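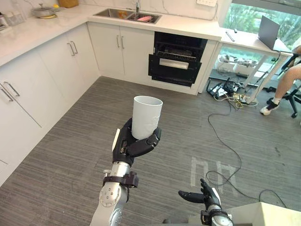
Where Does the Water Go? A Kitchen Sink for Curious Children

Written for young readers by Vignesh Varma
Jul 20, 2021

You have drunk your milk and the cup must be washed. You carry it to the sink, open the faucet, and water comes. Then the water goes down the hole and you do not think about it anymore. But where was the water before? And where is it going now?

I asked these questions when I was a small boy and my uncle told me "from the pipe" and "into the pipe." He was right, but I was not satisfied. So let us go more slowly.

Before the faucet

In many towns, clean water is kept in a big tank on a hill or on a tower. Our town, Julano, has a tank on the hill behind the school. It is in a high place for a good reason: water is heavy, and heavy things want to go down. The water in the tank pushes on the water below it, and that water pushes on the water in the pipes under the street, and so on until your kitchen. This push is called pressure.

If you live in a flat place without a hill, a pump can make the push. A pump is a machine that moves water along. Tall buildings often have their own pump, so that the people on the top floor can also wash their cups.

The pressure is there the whole day and the whole night, also when you sleep. The water is waiting behind the faucet, and it would come out at once if nothing stopped it.

Inside the faucet

What stops the water is a small part called a valve. You can think of it as a door. When you lift or turn the handle, you move the valve and it leaves a gap. A small gap gives a thin stream, a big gap gives a strong one.

Many kitchen faucets have one handle for two waters. Under the sink there are two thin pipes, one for cold and one for hot. When you move the handle to one side, you let in more from the hot pipe and less from the cold pipe. Be careful with the hot side! Begin with cold and add the hot little by little.

A kitchen faucet is often much taller than the faucet in a bathroom. In the bathroom you wash your hands and your face, and these are not so tall. In the kitchen you may want to wash a soup pot. With a low faucet the pot would not fit under it.

Why some sinks have two parts

Some kitchens have a sink with one bowl and some have a double sink, with two bowls side by side. With two bowls you can wash in the first one, with warm water and soap, and rinse in the second one. Or one person washes carrots while another person fills a kettle. In my house it means that my brother leaves his plates in both.

Many sinks are made of stainless steel. Steel is mostly iron, and you have maybe seen an old iron nail that became brown and rough. That is rust. To make stainless steel, another metal with the name chromium is mixed in. The chromium makes a very thin skin on the outside, so thin that you cannot see it, and the skin keeps water and air away from the iron. If you scratch the steel, the skin grows back by itself. I still find this wonderful.

Down the drain

Now the dirty water falls through the drain. Below the drain there is a pipe, and if you ask an adult to open the cabinet under the sink, you may see that the pipe is bent. It goes down, then up a little, then away. In many kitchens it looks like the letter U or the letter S.

I talked about the bend with Siamak Mohammadi. He has repaired sinks in Julano for many years.

"Children think I made a mistake with the pipe," he told me. "They say a straight one is faster. I say yes, and then your kitchen will smell like the street drain."

The bend is called a trap. After you close the faucet, a little water stays in the lowest part of the bend. Air cannot pass through it, so the bad smell from the big pipes stays on the other side. If nobody uses a sink for a very long time, the water in the trap can dry away and the smell comes up. Then you only need to run the faucet for a moment.

The trap catches other things too. Mr. Mohammadi has a glass jar in his van with things he found in traps, and he let me count them: 86 pieces. There were buttons, beads, many small spoons for salt and 3 rings. So if something falls in the drain, close the faucet immediately and call an adult. Maybe it is still sitting there in the bend.

From the trap the water goes to a pipe in the wall or the floor, and from there to a wide pipe under the street. In our town it travels to the cleaning station at Nandale. First the water passes through a kind of comb that holds back the large things. Then it rests in wide pools and the heavy dirt sinks to the bottom. After that come the smallest workers – bacteria, which are living things too little to see. They eat much of the dirt that is left. At the end the water is clean enough to go back to the river.

What should not go in the sink

Cooking oil and fat. They are liquid when they are warm, but many fats become hard when they cool down, and a cool pipe is a good place for that. Wait until the pan is cold, then wipe it with paper and put the paper in the trash.

Coffee grounds, rice and pieces of pasta. Rice and pasta take in water and become fat and sticky.

Paint and medicine. The bacteria at the cleaning station cannot eat them well, and some can even hurt the bacteria.

Something to try at home

Take a clear, bendable plastic tube, as long as your arm. Ask an adult to help you hold it in the shape of a U, and pour in a little colored water. Look how the water stands equally high on both sides. Now pour a bit more in one end. The water on the other side rises also, until it runs out. What stays behind in the bend is your trap.

Do it over the sink, please. I did it over my mother's tablecloth.

Words to remember

Pressure: the push of the water in the pipe.
Valve: the small door that lets the water through or holds it back.
Trap: the bent pipe under the sink, always with some water in it.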